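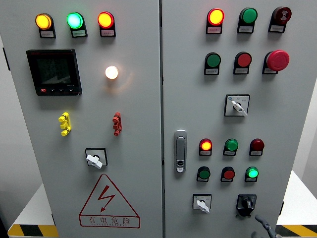 Indicator lamps and a power meter on the doors of a control cabinet.

Brimelmont bakery to reopen with donuts and bread pudding

Aug 20, 2020

Sastry, the Brimelmont bakery best known for its cardamom buns, will start selling again from its counter on Tralley Street next week after a five-month break. Owner Annapurna Kandasamy said the shop will open with a shorter menu of 11 items, down from more than 30 before it closed in March.

Cake donuts stay on the list in three flavors: plain, nutmeg and brown butter. Donuts left at closing time will go into a baked custard the next morning and be sold by the square as bread pudding. Kandasamy said she tested the pudding with day-old buns first and found them too soft.

"The cake donuts hold up better in the custard," she said. "The buns fell apart before the middle was set."

The bakery kept a small wholesale business going through the spring and summer, supplying sandwich loaves to two grocery stores and a cafe in Kiton. That work will continue. The kitchen can turn out 192 donuts in a morning, but Kandasamy plans to make 100 a day for the first two weeks and add more if they sell.

Customers can order ahead by phone until 4 p.m. for pickup the following day. Walk-in sales will run from 7 a.m. until 1 p.m. Two customers will be let into the shop at a time, and masks are required. The four tables by the window have been taken out, and the coffee bar will serve drip coffee only.

Prices are mostly unchanged. A donut will cost $2 and a square of bread pudding $4.50, with coffee glaze or without. The cardamom buns go up by 25 cents, to $3.25.

Layer cakes will not be offered this fall. Kandasamy said most of her cake orders came from weddings and office parties, and few of those customers have set new dates. She expects to take orders for holiday fruitcake and stollen in December. Last year the bakery sold about 1704 stollen slices and loaves combined, its highest total so far.

Three of the bakery's five employees are returning. A part-time counter job is open, and applications can be picked up at the shop during opening hours.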